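Unit 4: Storing Things in a Small Kitchen
Household Management, evening course, Brukgate Adult Learning Center
Handout for the second meeting

What we did last time

In the last unit we talked about buying food and how much of it a household needs for one week. Several of you asked what to do when the kitchen is too small for the food and the dishes together. This unit tries to answer. Please read it before the meeting and bring the drawing of your own kitchen, even if it is only a pencil drawing without measures.

4.1 The space you have and the space you use

A kitchen has two sizes. The first is the size you find with a tape measure. The second is the part of it that your hand can reach without a chair and without moving another thing first. I call the second one the working space. In most old apartments the working space is much smaller than people think. The cabinet above the refrigerator belongs to the first size only. The back of a deep lower cabinet also does, unless you like to kneel.

When you draw your kitchen, use two colors. Mark with one color everything between your knee and your eyes. Mark the rest with the other color. Then write in each place what is kept there now. Very often we find the big holiday pot at the height of the hand and the daily plates somewhere up near the ceiling.

4.2 Sorting by how often

Before you move anything, sort your things into these groups:

Daily. You touch it every day or almost every day. Plates, mugs, the small pan, salt, oil, tea.

Weekly. Baking dish, grater, large pot, flour, rice.

Seasonal. Canning jars, the big roasting pan, cookie cutters, the good glasses.

Never. You know what these are.

Daily things go into the working space. Weekly things go at its border, so a little low or a little high. Seasonal things can leave the kitchen completely. A closet in the hall is good for them if it is dry. About the last group I do not give orders, but please do not give it the best shelf.

Students often ask if food and dishes should be sorted separately. For the drawing, no. A jar of coffee and a coffee mug are used in the same minute, and it is sensible that they live next to each other even when one is food and the other is not.

4.3 Dry food

Flour, rice, beans, oats and sugar need a cool, dark and closed place. The cabinet beside the oven is the wrong place for them, although many kitchens are planned exactly so. Warm air makes the oil in whole grain flour go bad, and insects like the warmth too.

Use jars or boxes with a tight lid and write on each one the name and the day you opened the package. A small piece of paper tape is enough. If you keep six kinds of beans in the house, ask yourself how many of them you cook. New packages go behind, old ones come to the front. Shops do the same with their shelves.

Square boxes use a shelf better than round ones. But round jars are easier to wash and to hold with wet hands, and if you already have them I would not buy others.

4.4 Height

The usual kitchen cabinet has shelves which are too far apart. You put in a row of mugs, and over the mugs there is air. The distance may be 40 centimeters in an old cabinet, and a mug needs only a small part of it. This air is the cheapest new space in your home.

There are several ways to use it. You can move the shelf, if the cabinet has holes for this. You can hang hooks under the shelf, but look first at how thick the board is. Or you can put in a small standing shelf, which makes two levels where you had one. Such a shelf can also stand on a table or on the counter, and then you have a place below for cups and a flat place above for light things. 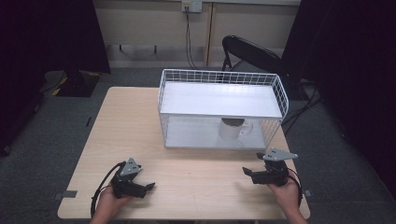 Fig. 4.1. A small white wire shelf on a table, with a mug in the lower part.

When you choose a shelf of this kind, check these points in the shop:

Measure the inside of your cabinet first, the depth also, and remember that the door frame makes the opening narrower than the inside.

Press on the top with your hand. It should not bend or move to the side.

Look at the ends of the feet. Bare metal feet can scratch a soft surface, and a piece of felt will help.

Think about what will stand on top. Small jars fall over easily on open wire — a flat top is better for them. Plates can stand on either kind.

4.5 The counter

The counter is for work and should be kept as free as you can. For cutting and mixing one person needs a clear piece in front of the body, with both elbows free. In class we will try this at the kitchen tables, and you will see how quickly a toaster and a bread box take it away.

Leave out only the things you use every day and that are heavy to lift. A kettle may stay. A mixer you use on holidays may not. Keep paper, mail and keys out of the kitchen — they collect there because the counter is the first flat place after the door.

Homework

1. Finish the drawing in two colors.
2. Empty one cabinet, only one. Stop after 15 minutes, also if you are not ready, and write down what you found at the back.
3. Measure the distance between two shelves in this cabinet and the height of the tallest thing that stands there. Bring both numbers.

The sheet with the storage times for dry food will be given out in the meeting. Those who missed Unit 3 can take a copy from the folder near the door.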